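Laundry Room Tips: Getting More Out of a Small Space

Our laundry room has one door, one outlet and not much floor. These habits keep it working.

Use the top of the washer. A front loader gives you a flat surface at a good height for sorting. Put the basket there and you won't have to bend twice for every load. Take it down before the spin cycle, or set it on a rubber mat so it can't creep.

Buy a basket with holes in the sides. Damp towels need air, and you can tell at a glance if something got left at the bottom. Measure the washer top first. Ours came from Trarelby and leaves a little space in front for a stain stick. 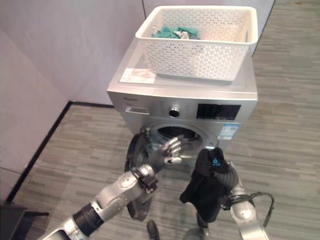
A basket on top of the washer, with the door open for loading.

Leave the door open between loads. A closed drum holds moisture and starts to smell. Pull the detergent drawer out an inch or so too, and wipe the rubber seal with a dry cloth, getting into the fold where lint and hair collect.

Check pockets at the basket. Zip zippers, turn dark shirts inside out and close any hooks before the clothes go in.

Don't pack the drum tight. You should be able to fit your hand in above the clothes.

Run an empty hot cycle every 12 loads. We keep a tally on the wall in pencil and erase it afterward.

More in this section: Folding Fitted Sheets, Drying Sweaters Flat, Cleaning the Lint Trap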